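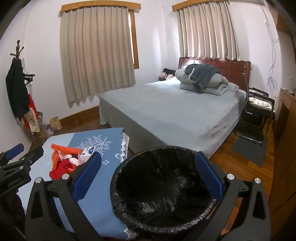
**SKIRKENT, 5 Feb 2025** – Herkell, the home-robot company based on the north side of town, says it will not put trash duty on the list of chores its first machine can do when the machine goes out to trial homes in August.

The company gave an update on the machine, called Vinance, at an open evening at its workshop this week. Vinance can now carry a light basket from room to room, wipe a flat counter and pick up most shoes. Clearing a cluttered table into a trash bin is still too hard for it to do without a person standing by.

In its latest round of tests, Herkell ran the job 200 times. The machine finished it with no help in 70 of those runs. For a run to count, every item marked as trash had to end up inside a lined bin, everything else had to stay on the table, and the bin liner had to stay in place over the rim.

The liner caused the most trouble. A thin black bag folded over a black bin gives a camera very little to work with, and the machine often judged the opening to be smaller than it was. In other runs it let go too early, or caught the edge of the liner on the way out and pulled it down into the bin.

Picking things up was the second problem. Hard objects such as boxes and cups are mostly solved, according to the company. Soft ones are not. A crumpled piece of cloth has no fixed shape, and it can look a lot like a crumpled piece of paper. Herkell's software sorted the two correctly in 90 percent of test images, but the company said that is too low for a home, where the mistake could mean a sock or a child's drawing going out with the garbage.

Thin plastic bags are a category of their own. They shine under room lights, they let the color of the table through, and they change shape as soon as they are touched. A knot helps, as it gives the fingers something firm to close on.

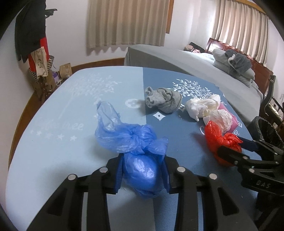 Patterned surfaces make it harder again. Herkell did its early work on plain gray tables and moved to printed tablecloths last fall. The success rate dropped at once and has only partly come back. The machine has tried to pick up printed stars, and on a few runs it left real items alone after taking them for part of the design.

Two hands are better than one for this kind of work, the company found. With one arm, Vinance tends to push a light bag across the table before it gets a grip. With two, it can hold one thing while it reaches for the next, but the arms have to be kept out of each other's way, and that slows everything down. The current version needs 2 minutes to clear a small pile that most adults would deal with in a few seconds.

Sumampouw, the packaging supplier on Route 9, has been following the same question from the shop-floor side. It looked at using a pair of Vinance arms to clear offcuts and loose wrap from its packing benches and decided last month to wait. The company said its benches are tidier than a bedroom and the lighting is fixed, so the job ought to be easier, but the arms could not keep up with a shift. It plans to look again once the trial homes have reported.

Sumampouw already uses machines to seal and stack cartons, and said those lines are not affected. Bench clearing will stay with the packing crew, and no jobs are changing.

Herkell said the August trial will go ahead with the shorter list of chores. Homes taking part will be asked to keep floors clear of cables and to leave one outlet free for charging. The machine will stay out of bedrooms for the first month. Trash may be added later by a software update, though the company would not give a date and said the fingertips may need to be replaced first with a softer set.

Sign-up for the trial is open to households inside the Skirkent town limits. Forms are at the Herkell front desk and at the public library. Pets are allowed, but must be listed on the form.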